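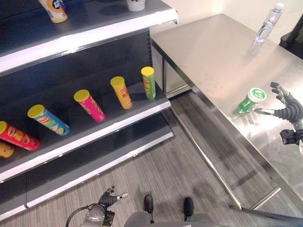 *오른손이 초록색 통 바로 옆까지 간 순간. 왼쪽 진열대에는 눕거나 기운 과자 통이 여럿 있다.*

# Varik 다섯 손가락 핸드 사용기: 진열대 정리 과제로 2지 그리퍼와 비교

먼저 결론부터 적자면 저는 이 손이 꽤 마음에 듭니다! 다만 모든 사람에게 필요한 물건은 아니고, 특히 상자만 집는 분이라면 아래의 2지 그리퍼 얘기까지 읽고 결정하시는 편이 좋겠습니다.

저희 작업실은 그동안 Hoani의 평행 2지 그리퍼를 써 왔습니다. 튼튼하고 단순하고, 고장 나도 반나절이면 고쳐서 다시 돌릴 수 있는 물건이에요. 그런데 매대 정리 과제를 시작하면서 한계가 보이기 시작했습니다. 원통형 과자 통이 문제였어요. 똑바로 서 있으면 잘 잡는데, 누워 있거나 옆 통에 기대어 있으면 손목을 이리저리 돌리다가 선반 앞턱에 걸리곤 했습니다. 그래서 이번에 휴머노이드 상체 양쪽에 Varik 핸드를 달고 11일 동안 같은 과제를 돌려 봤습니다.

## 시험 환경

진회색 진열대 옆에 스테인리스 테이블을 붙이고, 진열대와 테이블 사이에서 통을 옮기는 과제입니다. 진열대 쪽은 일부러 어수선하게 둡니다. 빨간 통은 눕히고 분홍 통은 기울이고, 초록 통은 거의 세워 두는 식으로요. 시작 배치는 매번 바꿨고, 색과 자세를 섞어 14가지를 만들었습니다.

테이블 상판은 빛을 꽤 세게 반사합니다. 머리 쪽 카메라로 보면 상판 위에 밝은 줄무늬가 생기는데, 매장이나 주방에서도 흔한 조건이라 무광 시트를 깔지 않고 그대로 진행했어요. 투명한 물병도 하나 눕혀 놓았습니다. 깊이 센서를 쓰는 분들은 왜 물병이 얄미운지 아실 거예요.

제어기는 Grorkeno의 소형 컨트롤러, 원격 조작은 Edirgate의 장갑을 썼습니다. 전체 시도 횟수는 286회이고, 양손과 2지 그리퍼를 번갈아 끼우며 기록했습니다.

## 좋았던 점

제일 먼저 칭찬하고 싶은 건 엄지입니다. 엄지가 앞으로 쭉 나오면서 통 옆면에 닿고, 나머지 손가락이 살짝 굽은 상태로 뒤따라 감싸는데, 이 동작이 정말 자연스러워요. 2지 그리퍼로는 통 중심을 제법 정확하게 맞춰야 했는데 Varik 핸드는 조금 비껴 들어가도 손가락이 알아서 통을 손바닥 쪽으로 끌어옵니다. 조작자 입장에서는 이 여유가 엄청나게 큽니다. 첫날 오후 3시쯤 되니까 다들 장갑을 서로 끼겠다고 줄을 섰어요.

누운 통을 다루는 방식도 달라졌습니다. 예전에는 한 번에 집으려다 실패했는데, 이제는 손가락 끝으로 살짝 굴려 앞으로 빼낸 다음 위에서 감싸 쥡니다. 이런 '집기 전 동작'이 되는 손과 안 되는 손은 과제 설계부터 달라지더라고요. 기대어 있는 통도 검지 하나로 밀어 세운 뒤 잡을 수 있었습니다(물론 늘 성공하지는 않습니다. 옆 통까지 같이 넘어뜨린 적이 꽤 있어요).

짧은 통도 잘 잡습니다. 키가 작은 초록색 통은 위쪽을 잡으면 뚜껑만 눌리고 아래쪽을 잡으면 손가락이 상판에 닿기 쉬운데, 새끼손가락을 따로 들어 올릴 수 있어서 높이를 맞추기가 수월했어요. 사소해 보여도 제가 가장 좋아하는 기능입니다.

컨트롤러와의 궁합도 좋았습니다. Grorkeno 쪽 설정 화면에서 손가락별 힘 상한을 따로 잡을 수 있어서, 종이 통을 찌그러뜨리지 않는 값을 찾는 데 오전 한나절이면 충분했습니다.

## 아쉬운 점

케이블입니다. 저희 구성에서는 검은 케이블이 팔뚝 관절 근처에서 바깥으로 고리를 그리며 나옵니다. 손목을 크게 비틀 때 당기지 않도록 여유를 준 건데, 선반 안쪽 깊이 팔을 넣으면 이 고리가 신경 쓰여요. 클립 위치를 두 번 바꾼 뒤에야 마음 놓고 움직일 수 있었습니다. 다음 판에서는 팔뚝 안쪽으로 넣어 주면 좋겠네요.

검은 손가락은 어두운 선반 앞에서 인식이 까다롭습니다. 진열대 뒤판이 진회색이라 손끝 위치 추정이 흔들릴 때가 있었어요. 은색 관절이 그나마 기준점 역할을 해 주는데, 손끝에도 밝은 표시가 하나씩 있으면 훨씬 편하겠습니다.

투명 물병은 여전히 어렵습니다. 손의 잘못이라기보다 카메라 쪽 숙제에 가깝지만, 위치만 제대로 알면 Varik 핸드는 병 몸통을 무리 없이 감쌉니다. 사람이 장갑으로 조작하면 되고, 자동으로 돌리면 빗나갑니다.

그리고 시간. 단순히 서 있는 통을 옮기는 속도만 보면 Hoani 그리퍼가 더 빠릅니다. 다섯 손가락을 펴고 오므리는 동작이 아무래도 길어요.

## 내구성은 아직

제조사 안내에는 손가락 힘줄 점검 주기가 3000회로 적혀 있습니다. 저희는 거기까지 한참 남았으니 수명에 대해서는 할 말이 없고, 지금까지는 중지 관절의 나사를 한 번 다시 조인 것이 정비의 전부입니다. 조일 때 전용 렌치가 필요하니 공구함에 꼭 챙겨 두세요.

## 누구에게 맞을까

물건 자세가 제각각인 환경, 그러니까 매대 정리나 주방 보조 같은 과제를 원격 조작으로 돌리는 팀이라면 한번 써 보시라고 권하고 싶습니다. 규격 상자를 정해진 자리에서 집는 라인이라면 Hoani로 충분합니다. 저희도 그리퍼를 버리지 않았고, 서 있는 통만 다루는 날에는 다시 끼울 생각이에요.

다음에는 위쪽 선반까지 과제를 넓혀 보려고 합니다. 팔을 높이 들었을 때 케이블 고리가 어떻게 되는지가 제일 궁금하고, 클립을 하나 더 주문해 두었습니다.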